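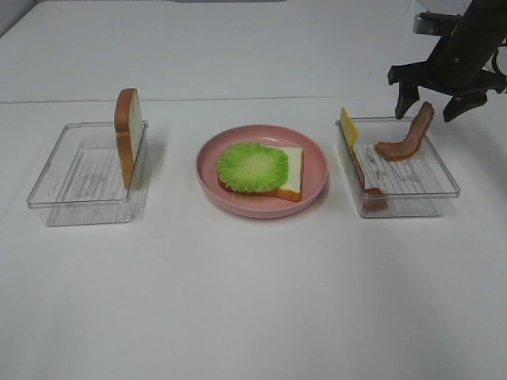

Last updated: June, by Vitalii Sydorenko

Millden Packed Lunch Notes

A table of 3,349 lunches, as written down by the people who ate them. Each row is one meal at one desk in Millden or Honorport. Nothing was weighed, and spelling is as received.

What's in it

lunches.csv – the lunches
places.csv – the two towns, in case you lose track of them

Columns: town, month, main item, side item, eaten (yes, no, some), remarks. Bread counts as a main item if there is anything on it. We argued over butter for longer than the collecting took, and butter counts.

Known problems

429 rows have no side item. Blank could mean no side or a side the writer would rather not discuss. Please don't fill these with zeros.

"Soup" covers a great deal in Honorport, including one stew and a yogurt.

The remarks column is mostly complaints about the office fridge. We left them in, minus the names.

Load it with

burulex open lunches.csv

Needs Burulex 2 or later. Version 1 reads "some" as a date.

License

Use it freely, credit Kravchuk Lunch Notes. Corrections welcome, except on butter.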